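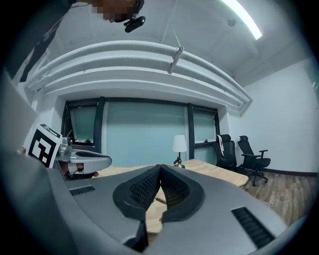
Look Up! What's Hiding on the Ceiling?

Jul 10, 2023

When I was a kid I spent a lot of time lying on the floor. I wasn't in trouble, I just liked looking at the ceiling! Most people walk into a room and look at the chairs and the tables. I still look up first, and today I want you to try it with me.

Let's start with the lights. In lots of schools and workrooms you'll find long, skinny ones. Those are often fluorescent lights, and inside each one is a glass tube with a tiny bit of gas in it. When electricity runs through the tube, the gas gives off a kind of light our eyes can't see. (Weird, right?) But the inside of the glass is coated with a special powder, and when the invisible light hits the powder, it glows white. So the part you see shining is really the powder.

Why make it so long? Well, a small bulb sends out its light from one little spot, and you get dark, sharp shadows. A long light spreads things out. Try making a shadow puppet under one – your bunny will come out pretty fuzzy.

Next, look for a small round thing, a bit like an upside-down saucer. It might be a smoke detector. Smoke from a fire is carried up by hot air, so the ceiling is a great place to wait for it. Some detectors have a tiny beam of light inside. If smoke drifts in, the beam bounces off the smoke and hits a sensor, and then BEEP BEEP BEEP. Please don't poke it with a broom. I did that once at my aunt's house in Bedetti and the whole street came outside to see what was going on.

Now for my favorite – ducts! Ducts are big tubes that carry air around a building. Air can be warmed up or cooled down in one place and then pushed through the ducts to the rooms that need it. Some are square and some are round, and some bend in big, lazy curves. Air has an easier time going around a gentle curve than a sharp corner. You know how you slow down to turn a corner when you're running in the hall? (You do slow down, don't you?) It's kind of like that.

Plenty of buildings hide their ducts above flat ceiling tiles. Others leave them out where you can see them, and I'm always happy when they do. The old library in Lukum has more than 100 feet of duct over the reading room, and I've followed it with my eyes from one end to the other while I was supposed to be reading.

Want to be a ceiling detective? Grab some paper and a pencil, lie down on your back and draw what's up there. Then try a different room. In August I'll tell you what's going on under the floor.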